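# The Slow Business of Drying a Floor Slab

A concrete floor can carry foot traffic within a day or so of being poured. It can take months before it is dry enough to cover, and most of the trouble in commercial flooring starts in the gap between those two dates.

Concrete hardens by a chemical reaction that uses up part of the mixing water. The rest has to leave through the surface as vapor. When a slab is poured over a sheet of plastic, as most ground floors now are, the vapor can only go up. If vinyl or glued wood is laid too soon, moisture collects under it, the adhesive softens and seams begin to lift.

The Contreras building, a former seed warehouse, is a fair example. Its new ground floor covers 1380 square meters and was poured in August. The tenant, Flosis, wanted sheet vinyl throughout. Elżbieta Marciniak, the flooring contractor, tested the slab after 41 days and declined to start.

"The top looked dry and was dry," she says. "You drill down and the number is different." 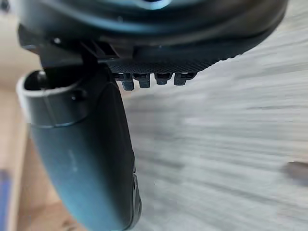
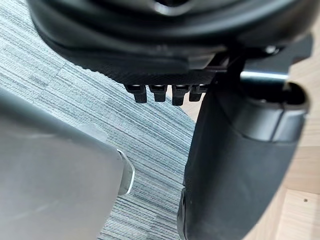 ## Reading the number

The older method is to seal a dish of calcium chloride to the floor and weigh it later. It measures what comes off the top layer and says little about the water lower down. The current practice is a probe set in a drilled hole, at 40 percent of the slab depth when drying is from one side only. The hole is sleeved, capped and left to settle before the reading is taken as relative humidity.

Marciniak used Zernel probes and kept the building at its normal working temperature - a cold slab gives a misleading result. Readings came down slowly through the fall. The last zone, beside the loading doors, passed on day 149.

A surface membrane would have allowed an earlier start. Flosis priced one made by Flilum, which needed 2 coats over a shot-blasted floor, and chose to wait.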